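**Is a suction/finger combo worth it over a plain two-finger gripper for bin picking?**

Posted by Henrike Rothe, 7th January

We're picking mixed plastic parts and small packaging out of a metal bin. Right now we have a basic parallel gripper from Brinkmann, and it does fine on anything boxy. It's bad at clear stuff. The sales guy from Trukavon wants us to move to their jointed finger model with suction in the middle, and he keeps repeating that it handles "anything that fits in the bin." I've heard that line before, from him and from two other vendors.

What I'd like to know before I ask for the money:

- Has anybody run the two side by side on the same objects, same bin, same camera?
- Does the new hand fix the clear plastic problem, or is that the camera's fault and I'd be spending on the wrong end of the arm?
- How bad is the hose and cable routing? Our arm already has more hanging off it than I like.

I don't need a perfect pick rate. I need to know if the brochure number means anything.

---

**Timo Fröhlich**

Get the suction one. We switched in October and never looked back. Fingers are old tech. Make sure your air supply is good.

> *Mirjam Tanner:* Switched from what, though? And picking what? If it's flat cardboard then sure, suction wins, but she's asking about clear plastic in a metal bin.

> *Timo Fröhlich:* Mostly boxes. But it would work on bottles too, I think.

---

**Oanh Cù**

I did more or less the comparison you're asking for, at the Bidham shop, so here's what I'd trust and what I wouldn't.

We ran 200 attempts with each hand, 400 in all, with the same 12 objects. The vendor's sheet quoted 1,000 picks, but when I asked what was in the bin they sent me a photo of foam cubes. Matte foam cubes! I could pick those with salad tongs. Ask for the object list before you even look at the percentage, and if they won't give it to you, treat the number as decoration.

Results, short version. On opaque blocks I couldn't separate the two hands. Both were fine, and the misses were mostly pieces lying tight against a wall, where the fingers have no room to get down on one side. A jointed hand is a bulky thing near a sloping wall, and that cost us picks the skinny parallel jaws would have made. So if your parts slide to the edges a lot, the upgrade could make you worse off.

On clear plastic the jointed hand did better once it was in the right place. Getting it to the right place was the trouble. Our depth camera saw a clear bottle as a few bright specks with a hole in between, and the scratched metal floor threw up glare that looked about as solid as the bottle did. I swapped in a second camera from Fandel for part of the run and got a different set of holes. Better on the cap end, worse on the ridges. I wouldn't call that a fix.

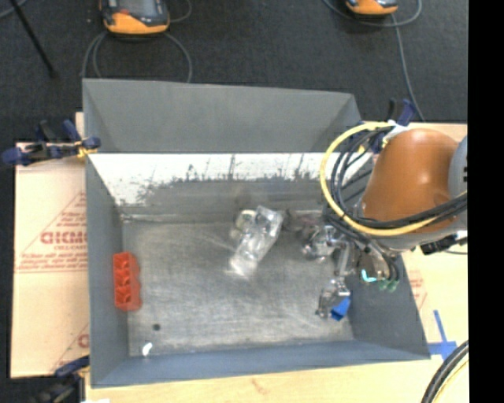 Suction on ridged plastic was a letdown, by the way. The cup leaks across the ridges, and you get a lift that lasts until the arm speeds up. On smooth sides it held well enough. I'd want to see the vendor do it with your own bottles, lying at whatever angle they land in, with you doing the dumping.

Cables: leave more slack at the wrist than you think, then rotate the last joint through its whole range by hand before you let the planner have it. We lost most of an afternoon to one air line that was fine everywhere except at one end of travel. Clamp the bin down too. If it creeps a little every time a finger touches a wall, your later picks are being scored against a bin that has moved – and you'll blame the hand for it.

If it were my money, I'd borrow the jointed hand for two weeks and spend the first few days on lighting and the camera with the gripper you already own. You may find half of your problem goes away. I can't promise that, our bin isn't your bin.

> *Henrike Rothe:* Very useful, thank you. Did you reset the objects to the same spots for both hands, or dump them fresh each time?

> *Oanh Cù:* Fresh dump each time, same person dumping. Not ideal, I know. For the wall cases I placed them by hand.

---

**Nele Eichhorn**

Agree on borrowing first. One thing to add: log failed detections and failed grasps separately. Ours were lumped together as "miss" and we argued over grippers for weeks on numbers that couldn't settle it. Also check what replacement cups cost. The demo unit always comes with new ones.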